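Sidville closes strait to Clultisitz patrol boats after collision

Sidville has closed the northern half of the Lilten Strait to patrol vessels from Clultisitz, after a collision in November that left five sailors injured and one boat under tow.

The order took effect at 6am. It covers all armed ships and any vessel working for the Clultisitz coastguard, but leaves ferries, fishing boats and cargo traffic free to pass. Ships carrying fuel must give notice before they enter.

Sidville's foreign minister, Delali Wumbei, told parliament that the Clultisitz boat had been inside Sidville waters when it struck the cutter Owusu shortly before dawn.

"Our crew gave three warnings by radio and received no reply," she said. "The cutter was at anchor. We expect a full account from the other side, and until we have one the northern channel stays shut to their patrols."

Clultisitz gives a different version. Its defence ministry said the boat was in the shared channel, that its radio was working and that the Owusu had moved across its bow without lights. It called the closure unlawful and said it would raise the matter with the joint border commission.
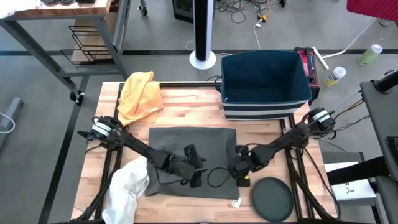

Two robot arms over a dark grey cloth on a workshop table.

The two countries have argued over the strait for decades. A treaty signed after the last border war split it down the middle, but the line was drawn on charts that both sides now say are out of date. Shifting sandbanks have pushed the deep channel towards the Sidville shore, and larger ships can no longer keep to the Clultisitz side at low tide.

Under the treaty, either government may close its half for up to 60 days on security grounds. Sidville last used that power four years ago, when it held a fishing crew on suspicion of smuggling. The crew was released without charge.

Nhyira Kyei, who leads the Clultisitz delegation on the border commission, said her team was ready to meet at short notice and had offered to hand over the boat's navigation records.

"We want the Owusu's records in return," she said. "Both sets should be read by the same people in the same room."

Sidville has not said whether it will agree. A government spokesman confirmed that the cutter's log had been sealed and was being held by naval investigators.

Ferry services between the two shores ran as normal after the order came in, although passengers faced longer checks at the Sidville terminal. The port authority said 569 people crossed before noon.

The commission's next scheduled meeting is in the spring.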